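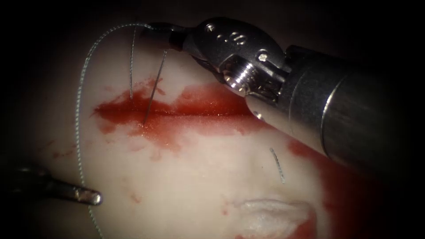
Skevow Thread
Suture and needle tracking for two-arm surgical research setups

Hi, and welcome to the Thread page! I write most of the code behind this thing, and I also answer the support mail, so what follows is pretty much what I'd tell you if you wrote in and asked whether it's worth your time.

Thread is a perception package. It takes the video from your endoscope or bench camera and gives you back two things on every image: a curve for the suture and a pose for the needle. That's it. It doesn't move your arms. If you want something that plans the stitch as well, have a look at Nollance, our planner, which reads Thread's output directly (they share a message format, so there's no glue code to write).

Why did I bother? I spent a long stretch trying to get a general rope tracker to work on braided suture and it drove me up the wall. Grey braid on a pale silicone pad is okay. Grey braid running past a shiny steel shaft, with sim blood all over the incision and the needle tip buried in the pad, is a whole different animal. The tracker would happily hop from the thread onto the highlight on the shaft and carry on as if nothing had happened. And loose cut ends! Leave one lying on the pad and the old code would try to join it to the live thread every single time.

So Thread starts at the jaws and works outward. It uses your arm kinematics to guess where the tips are, looks for suture leaving them, and follows the braid from there. Pieces that don't connect get their own ID and a "loose" label, and your planner can ignore them. When the thread leaves the picture, the curve is marked as open at that end, and I don't make up the rest.

For the needle, you tell it the radius once in the config file. After that it fits an arc to whatever part is showing and reports how sure it is. With the tip inside the pad you still get a pose, but the confidence drops, and you should read that number before you let an arm go anywhere.

What you get
Tracker and needle fitter, with C++ and Python interfaces
Replay viewer (scrub through a log, toggle the overlays, export clips)
Labeling tool, the same one I use
Mayrhofer, our hand-eye calibration helper
A starter set of 1,362 labeled images on silicone pads, clean and bloody

What you need
A Linux machine with a decent graphics card
One camera, fixed or on an arm. Stereo is nicer for depth
Joint readings from both arms, time-stamped
Patience for the calibration, about half an hour the first time

Where it struggles
Knots. Once the thread crosses itself more than twice I lose the order of the crossings, and the curve can come out wrong while looking perfectly fine. Very deep red pools are hard too, mostly near dark edges where there's little contrast to work with. I'm on both of these, and the knot work should land in the June update if the testing goes well.

Thread is for bench and training-pad research only. Please don't put it anywhere near a patient.

Price
Single lab license: $1,058, with a year of updates
Lab license plus Nollance: $2,000
Replay viewer and labeling tool alone: free, go grab them

Licenses and downloads go through our shop at Harnmont. If you're stuck on setup, send me a short log with the joint data included and the config you ran it with. I usually answer in the afternoon.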